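Havis Compostable Bin Liners, Black, Roll of 40

In stock. Ships from our Dradport shop.

Okay, I know, nobody gets excited about bin liners. I do, a little! I've been selling housewares for 17 years and the thing people come back to the counter to complain about, more than knives or kettles or anything, is a bag that slides down into the basket the first time you throw in a banana peel. So when Bayu Lau from Havis sent me a box to try, I put them in every basket in the shop and at home and left them there all of July.

I liked them enough to drop the old brand completely.

What you get

One roll, 40 liners, perforated so you can tear them off one at a time (the perforation is good, I haven't ripped one in half yet). They come in a plain cardboard sleeve. The sleeve fits in a kitchen drawer, but I keep mine at the bottom of the basket, under the bag that's in use, so the next one is right there.

Sizes

Small: for bathroom and desk baskets
Medium: for most round office and bedroom baskets
Tall: for the Riis pedal bin and others like it

If you're stuck between two, go up. You want enough bag to fold a good wide cuff over the rim, and a small one stretched tight will only split on you.

What I use them for

Paper, packaging, tissues, vegetable scraps if I'm emptying it that day. They're softer than regular plastic and they do get weak if something soggy sits in there all weekend, so for wet kitchen waste I'd buy the Hukwood paper sacks and double them up. Birthe Kárason, who runs the guesthouse up the hill, buys the medium ones by the case and says her only gripe is the color. She wanted white. Sorry, Birthe, still only black!

Fitting one

Shake it open, push the bottom all the way down with your fist, then fold the top over the rim and run your hand around it once.

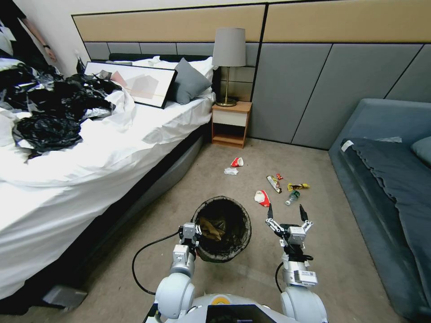

Storage and returns

Keep the roll somewhere cool and dry and use it within a year. Unopened rolls can come back to us any time, opened ones too if there's a fault. Just write and tell me what happened.

Item number 526. Case of 12 rolls is item 136.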